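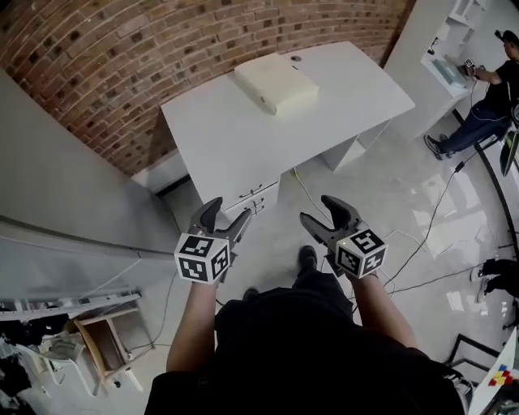

Chapter 2

Soil Under Your Feet

By the time you reach this chapter you will have dug at least one hole, I hope, and got your knees dirty doing it. If you skipped the digging in Chapter 1 and went straight on to the reading (plenty of people do, and I was one of them as a student), then please put the book down, find a patch of ground you are allowed to disturb, and dig a hole as deep as your spade blade. The chapter will still be waiting when you come back, and it will make a good deal more sense.

Most of us go through life thinking of soil as brown stuff that holds plants up. I certainly did. I grew up near Gastard, where the clay sticks to your boots until each foot weighs as much as a small dog, and I supposed that all the world's soil was like that. Then I went to help on a farm at Dirnari, where the ground is so sandy that a bucket of water tipped on to it simply vanishes, and I had to start again from the beginning. The same beans that had sulked all spring in Gastard clay came up in Dirnari sand in no time, and then fell over from thirst in June. Same beans, same gardener, quite different ground!

What soil is made of

Pick up a handful from your hole and squeeze it. Some of what you are holding is rock, broken down over a very long time into bits of different sizes. The biggest bits are sand, which you can feel as grit between your fingers. The middling bits are silt, which feels smooth, a little like flour. The smallest are clay, and when clay is damp you can roll it and bend it and make rather poor pots out of it. Nearly every soil has all three, and the mixture is what we call its texture.

But squeeze again and think about what else is in there. There is water, clinging to the bits of rock in a thin film. There is air in the gaps, and roots need that air just as much as they need the water, a fact that surprises a good many people who have drowned a houseplant with kindness. And there is the dark, crumbly material that used to be leaves and roots and beetles, which we call organic matter. Gardeners get quite emotional about organic matter, and by the end of the chapter I hope you will too.

Texture and structure are not the same thing, though they are muddled up in conversation all the time. Texture is the mix of sand, silt and clay, and short of carting in lorry loads of something else you are stuck with it. Structure is the way those bits gather into crumbs and clods, and that you can change, for better with compost and for worse with heavy boots on a wet Sunday.

The jar test

You will need a tall glass jar with a lid, some soil and some water. Take out any stones and roots, fill the jar a third full of soil, top it up with water nearly to the brim, and add a pinch of washing powder to help the bits come apart. Put the lid on tightly and shake until your arm aches. Then stand the jar on a level shelf where it won't be knocked.

The sand drops first, within a minute or so. The silt takes a few hours. The clay may hang about in the water for days, and with a really stubborn soil you may have to wait until next week's lesson. The organic matter mostly floats, looking like something left over from a cup of tea. Once the layers have settled, hold a ruler against the glass and write down the depth of each. We shall use your figures in the exercises, so keep them somewhere safe, and keep the jar as well if there is room for it.

If you can, run a second jar with soil from somewhere else: a friend's garden, the edge of a playing field, the bottom of a hill if your first lot came from the top. One jar by itself is pleasant enough to look at, but the pleasure is in comparing them.

What this chapter covers

We begin with how rock turns into soil, and how slowly. After that comes water: how it gets into the ground, how far down it goes, and what holds it there. The section on worms is longer than my publisher wanted, and I make no apology for it. The final section looks at feeding the soil, with compost, leaf mould and green manures each taken in turn.

Words you will meet: texture, structure, loam, humus, topsoil, subsoil, leaching, pan.

Before you start, go back to your hole and look at its side. Is the colour the same all the way down? Write down what you see, and where the colour changes, if it does. Section 2.1 starts from there.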